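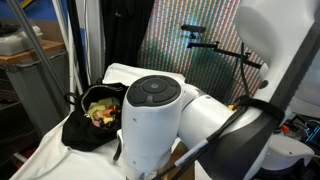 Most arguments about safety rules for small robot arms are about speed and force. I would like to see more of them be about cables.

At Nelham we wrote our first work cell rules in March. The speed section ran to several pages and the cable section was one line: "Keep cables tidy." Everyone who read it agreed with it, and it changed nothing, since tidy can mean whatever the person at the bench wants it to mean.

Sofia Correia rewrote it. Her version says that any cable on a moving link must be held at two points and must have enough slack for the full range of the last joint. Camera mounts get a mark at every clamp, so a slipped joint shows up before the run starts. Loose cloth on the table has to be fastened down at the corners. Each of these can be checked by someone who did not set up the cell.

I have heard the complaint that this is too much for a light arm that spends its day picking small things out of a bag. A run of 1000 picks is a long time for a cable to rub on the same edge, though, and a camera that has moved a little will spoil the results without stopping anything. Our check takes 50 seconds. We do it before every run and sign the sheet.

The published standards are good on guarding and stopping, and I would not loosen them. I would add a page on the dull parts, written as things a person can look at and answer yes or no. Shops that already have such a page should put it online where the rest of us can copy it.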